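Evia Allotment and Growers' Club
Minutes of the October meeting, held in the Trernier Room

Start 7.15 pm. Brenda Bravo in the chair. Apologies were read and the September minutes agreed with one spelling put right (Flerkard, with a k).

1. Feeding the seedlings
A really lively item, and it ran well over! Brenda told us how she has been giving liquid feed to her winter lettuces with a big plastic syringe in place of the small can, and how much neater it is – the feed goes to the roots and the leaves stay clean. She mixes it weak and gives each pot 12 ml. Several members wanted to try it at once. There was a good discussion about whether a large syringe is awkward for anyone with sore hands. Most felt it is easiest held at both ends and tilted, with the tray raised on a table so you aren't bending.
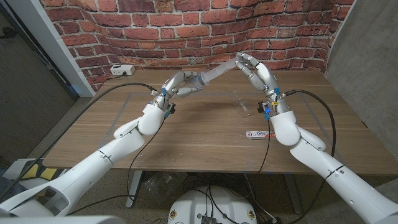 It was agreed to buy three large syringes for the shed, to be kept on the shelf by the seed tins and rinsed after every use. Labels to say FEED ONLY, please, in big letters. Brenda will write out her mixing notes and pin them up.

2. Seed order
The Jõgi catalogue has come and it's a lovely one this year. Total so far is £241, with the broad beans still to add. Late requests to Brenda before the next meeting. We had a happy few minutes over the squashes and have gone for the striped ones again.

3. Potting bench
The new top is on and everyone is delighted with it. Members are asked to brush it down when they finish. The old top has been cut up for plot markers, 100 of them, free to anyone who wants some.

4. Any other business
The leek swap was a joy – same again next year. The water goes off at the end of the month, so fill your butts now. The gate is still sticking.

Closed 8.50 pm, followed by tea and a very good marrow cake.

Recent items
Minutes: September meeting
Leek swap results
How to store your squashes
Plot markers: collect yours

Contact the club | © Evia Allotment and Growers' Club | Back to top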